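Notebook, April, bench 2

Second pass at the stain test on the Prolik sample. Annick wants a yes or no by the end of the month on whether we recommend the coating for the melamine plates and boards. I am leaning no, but I said that before we started, so I'm writing down what would change my mind.

The claim on the Prolik sheet is that a coated surface survives 1,000 wash cycles "without visible staining." It doesn't say what the surface was stained with, how long the stain sat, what the detergent was or who did the looking. I wrote to Kolero, who sell it here, and got the same sheet back with a different cover page. Rosimeire called them and was told the test was done "under normal household conditions." Whose household? My mother leaves turmeric on a plate overnight.

What we did: coated and uncoated coupons cut from the same sheet of melamine, edges sanded, wiped with alcohol and left overnight. Three stains, same as the first pass: turmeric in oil, beet juice, strong black tea. Stain on for 7 hours, then into the small washer on the short program. Daiane scored them against the gray card without knowing which was which. Last time I scored them myself and I don't trust a single number from that pass, including the ones that agreed with me.

Turmeric went through the coating. By the second cycle the coated coupons were as yellow as the bare ones, and on two of them the yellow was worse at the sanded edge, where the coating is probably thin. Adalberto says the edge isn't a fair test because a molded plate has no cut edge. Fair enough. But a molded plate gets knife marks and a cutting board is nothing but knife marks, so I'm not throwing the edge results out. I'll list them separately.

Beet washed off everything, coated or not. Useless as a stain for this purpose and I don't know why it was in the protocol. Drop it.

Tea is the interesting one. Coated coupons did look cleaner after the wash. Daiane gave them the top score nearly every time. Before anyone gets excited: the coating is shiny and the bare melamine is a bit dull, and a shiny thing looks clean. She said herself that she could guess which were coated from the gloss. So the scoring was blind on paper only.
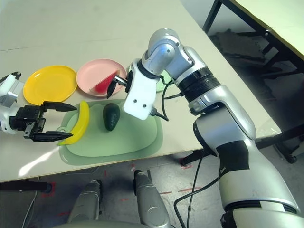

Ways around the gloss problem, in order of how much I'd believe them:

- Use the color meter. Urklow has one and Janaína thinks they'd lend it for an afternoon. Check whether its reading shifts with gloss before we trust it on this.
- Score under a flat lamp with the coupons behind a diffuser.
- Dull the coated coupons with a fine pad first. Adalberto's idea. I don't like it, it damages the thing we're testing.

Then the cycle count. At our pace we can do 92 cycles on the short program before the report is due, if the washer behaves and somebody starts it first thing in the morning. That is nowhere near what the sheet claims. Kolero suggested a "multiplier," where one hot cycle counts as several ordinary ones. I asked where the multiplier came from and haven't had a reply. Until I do, a cycle is a cycle.

Also found an older report in the Hadgu folder, no author on it, saying a similar coating lasted over 3,000 cycles. Read it twice. They measured water beading and never put a stain on anything. A surface can bead water beautifully and still hold turmeric, we have it sitting in the tray. I've put a note on the front of the report so it doesn't get quoted again.

Annick asked at lunch whether I'd be this hard on a coating I liked. Probably not, which is why Daiane should do the scoring and Rosimeire should run the labels from now on. Codes go on the back in pencil and the key stays in her drawer.

To do:

- Janaína to ask Urklow about the meter
- new coupons, molded this time, not cut, with half of them scored with a knife
- same detergent lot for every run (I switched boxes halfway through the first pass and didn't write it down)
- replace beet with tomato paste in oil
- chase Kolero about the multiplier, in writing

Washer filter cleaned at 4:40. There was a label in it from one of the first-pass coupons, so one of those scores belongs to I don't know what. Struck the whole tea column from that pass.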